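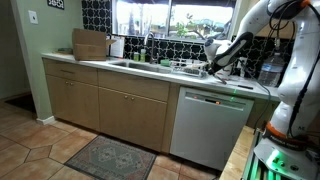 April, by the Cornow desk

Countertop height in rental housing should be treated as a specification and not as a tradition. At present it is a tradition. The lower cabinet arrives as a finished unit, the toe kick is fixed, the top is laid across a row of boxes, and the result is the same in a studio as in a family apartment. A long run of light wood cabinets under one white countertop, with the sink let into it, is the usual arrangement, and it is usually discussed in terms of color and finish. The dimension that decides whether a person can work at it for an hour is settled before any of that, by the cabinet supplier, and it rarely appears in a listing or a lease.

My position is narrow. I don't argue that the common height is wrong. It suits a large share of adults doing a large share of tasks. I argue that it should be declared, that landlords should be able to order a different one without a penalty, and that at least one section of counter in every new rental kitchen should be adjustable at installation.

The tasks performed at a counter don't share a working height. Chopping is done with the forearm sloping slightly down. Kneading needs a lower surface, so that body weight does the work in place of the shoulders. Washing dishes takes place at the bottom of the sink and not at the rim, which puts the hands well below the counter line. Writing a list or reading a label is more comfortable higher up. A single continuous surface is a compromise among all of these, and the person who pays for the compromise is whoever is farthest from the height the cabinet maker had in mind.

Skanholm, the apartment block where I have managed fit-out for two refurbishment cycles, is a fair test case. It has 52 kitchens on the same plan. In the first cycle we replaced the cabinets like for like. In the second we wrote to tenants beforehand and asked one question: is the counter too low, too high, or acceptable? The answers were not evenly spread. Tall tenants complained about the sink. Short tenants complained about the stove, where the rim of a deep pot comes up close to the shoulder. Very few complained about the counter itself, and I think that has been misread in our trade as satisfaction. People adapt to a plain surface by leaning, by standing on a mat, or by moving the work to the table. They can't adapt to a sink in the same way, so that is where the complaint shows up.

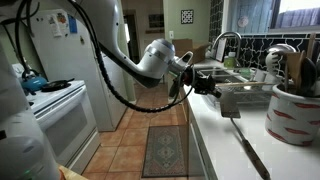
The stove is the harder half of the problem. A freestanding electric range has its own fixed height, and the counters on either side are expected to meet it. Raise the counter and a step appears next to the burners. Lower it and the step runs the other way, with the range standing proud and a gap for crumbs along its side. Most installers refuse both, with some justification, as a pan slid sideways off a burner ought to land on something level. The workable answer is to keep the counter next to the range flush with it and to change height elsewhere, at a corner or at the end of a run, where a break in the surface does no harm.

The usual objection is cost, and it deserves a proper reply. Our supplier, Tambunan, sells leveling legs with a longer thread than the standard set. At Skanholm the extra charge for legs and a taller toe kick came to 200 dollars per kitchen, fitted, on a total cabinet cost of 1298 dollars. That is a noticeable percentage. It is also a one-time charge on cabinets that should last through several tenancies, and it applies only to kitchens where someone asks for the change. The labor to set the legs is the same at any height.

A second objection is resale. A counter set for one tenant may not suit the next, and so the neutral figure is said to be safer. I find this weak. The neutral figure doesn't suit the next tenant either, except by chance, and a base on adjustable legs can be reset between leases if the backsplash was tiled with enough margin. The tile is the real obstacle. Anyone planning for adjustment should run the wall finish down behind the top and seal the joint with something that can be cut out later.

The third objection is that appliances dictate everything. For dishwashers this is partly true. A built-in model needs a minimum clear opening, and that puts a floor under how low the counter above it can go. It puts no ceiling on it. A filler strip above the door takes up the difference.

The Vudcombe guidance sheet, which many of us in this area work from, gives counter height as a single number with no tolerance and no mention of who will be using the room. I would replace that line with a range, a required statement of finished height in the tenancy papers, and a note that the sink should be set by the depth of its bowl. The change would fit on the existing page.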